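Search this site: type a word and press enter

How a Robot Learns from Examples

Part 5: Gathering the examples
Hunwood Young Readers' Science Pages
19/05/2019

Shares: 40

A robot that paints car doors does the same thing every time. The door arrives in the same spot, the arm follows the same path, and the paint goes on. People wrote down every step of that path in advance. This kind of robot does not need to learn.

Picking up things in a house or a school is a different problem. A cup may stand near the edge of a table or in the middle. Its handle may point to the left or to the right. A cable may lie straight today and in a loop tomorrow. There are too many arrangements to write a rule for each one, so engineers use a learning system.

A learning system is a computer program that finds patterns in examples. Each example has two parts. The first part is what the robot would see. The second part is what a person did next. If the program is given enough pairs like this, it can start to guess what to do when it sees something it has not seen before.

Where do the examples come from?

One way is to drive a real robot by remote control and record everything. This works, but it is slow. The robot is heavy, it has to be set up, and only one person can use it at a time.

Another way is to leave the arm out. A person holds a gripper by hand. A gripper is the part that does the job of a robot's fingers. It has two jaws that open and close, and a camera that looks out past the jaws. The person picks things up and puts them down with the gripper, and the camera records the work from the gripper's point of view. A robot arm with the same jaws and the same camera can later be given those recordings to learn from.

The Casness project, run from a workshop in Bremetbridge, collects its examples this way. One complete job, from start to finish, is called an episode. "Put the charger in the box" is one episode. Doing it again with the charger turned around is another. The first set had 100 episodes. The set now has 1374.

What is in one recording?

A video is a row of still pictures shown quickly. For each still picture, the project also stores some numbers: where the gripper was, which way it was tilted, and how far apart the jaws were. The numbers matter as much as the picture. A picture with the jaws wide open and a small gap between them and the table is a different lesson from a picture with the jaws nearly shut.

Many of the stored pictures have nothing between the jaws. They are kept. The program must learn how to reach for a thing as well as how to hold it, and reaching is done with open jaws.

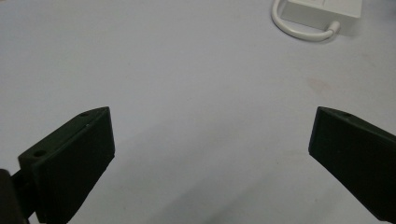

Echeverri asks whether it would be easier to show the robot one perfect try and have it copy that. The trouble is that a perfect copy only works if everything is in the same place as before. Move the object by the width of a thumb and the jaws close on air. Many tries, each a little different, tell the program which things change and which things stay the same.

White things and thin things

Some objects are harder to learn than others. A white object on a pale table has edges that are hard for a camera to find. The shadow under the object can help, but shadows move when the lamp moves. For this reason the same job is recorded under more than one kind of light.

Cables are hard for another reason. A block keeps its shape when it is pushed. A cable bends, and it can lie in a curve, a knot or a straight line. The program has to be given cables in many shapes before it can deal with a new one.

Good examples and bad examples

After recording, each episode is checked. A person watches it and gives it a label. The labels are "finished", "not finished" and "unclear". An episode in which the object was dropped and then picked up again can still be useful - it shows how to fix a mistake. An episode in which the camera was covered by a sleeve is thrown away.

Checking takes longer than most people expect. If bad examples are left in, the program learns from them too. It has no way of knowing that the person was in a hurry.

Try it yourself

You need kitchen tongs, a spoon and a friend. Put the spoon on a table. Pick it up with the tongs and place it on a plate. Do this 5 times, and move the spoon to a new spot before each try. Ask your friend to write down two things for each try: where the spoon was, and how you turned your hand.

Now read the list. Did you turn your hand the same way every time? Find a spot on the table that is not on the list and ask your friend to guess how you would turn your hand there. Your friend is now doing the job of the learning system.

Words to know

Episode: one recording of a whole job.
Gripper: the part of a robot that holds things.
Jaw: one of the two sides of a gripper.
Label: a note that says what an example shows.

Part 6, on how the program is tested, will be added in October.

Comments: 5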